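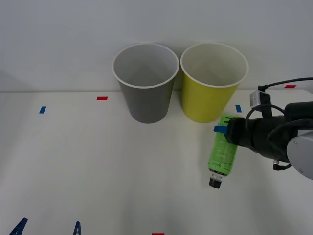

Drandgate Community Help
Home > Tables and work surfaces > Cleaning and care

Colored tape on a white tabletop, how to keep the marks but not the glue

Posted by Baptiste Pichon
February 6, 2024
597 views

I have a white matte table pushed up against a white wall. I use it for a pouring setup with paper cups, a gray one and a yellow one, and a green bottle with a black screw cap. The cups need to go back to the same places every time, so I put down short strips of red and blue tape as markers.

My problem is the tape. I moved a few strips last week and two of them left a sticky patch. Dust gets into the patch and it turns gray, and on a white top you see it right away. Dish soap did nothing. I don't want to scrape because I scratched my last table that way.

So what takes the glue off a matte white top without making a shiny spot? And is there a better way to mark positions? I tried pencil first but it wiped off with the first spill. I would like to keep two colors – red and blue mean different things to me and I don't want to learn a new system.

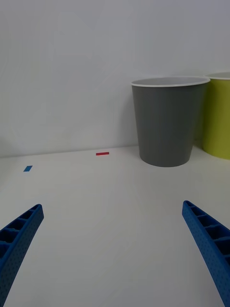
The red strip near the wall and a blue one farther left.

The table is a Molis, bought in July. I don't have the leaflet anymore and I don't know what the coating is.

2 replies

Posted by inkwell_tam

Cooking oil. Put a little on a paper towel, lay it over the sticky patch and leave it for 10 minutes. Then wipe, and wash the spot with warm water and dish soap to get the oil off. You may have to do it twice if the glue is old. I have done this on a painted shelf and a white desk and neither one went shiny, but try it first on a corner that faces the wall.

Rubbing alcohol is faster. It can dull some coatings, though, and you say you don't know what yours is, so I would leave it for last. Don't use the rough side of a sponge on a matte top. That is what makes the shiny spots, more than anything you pour on it.

For the marks, painter's tape comes in more colors than the usual blue. Look for the low tack kind and change it before it gets old. The longer it sits the worse it peels, and sun makes it worse too. When you pull it up, go slowly and keep it folded back flat against itself. If it starts to tear, warm it with a hair dryer on low.

If you are replacing the strips, put the new one right next to the old one before you take the old one up. Then you don't lose the position.

Posted by Gus R.

I use the Royer glue remover from the hardware store, works fine. Read the label about plastics.

Also you could just get a big sheet of clear vinyl and put the tape on the bottom side of it. Then nothing touches the table and you can wipe over the whole thing when you spill. Mine is cut from a roll 60 inches wide, and I trimmed it with scissors. It does curl up at the ends for a while until it relaxes. Paper cups stand on it the same as on the table.

Only bad thing is it is a bit shinier than a matte top, so if you have a lamp over the table you might notice the glare.

Comment from Baptiste Pichon

Oil took most of it off, thank you. One patch is still a little tacky so I will do it again tonight. How thick is the vinyl?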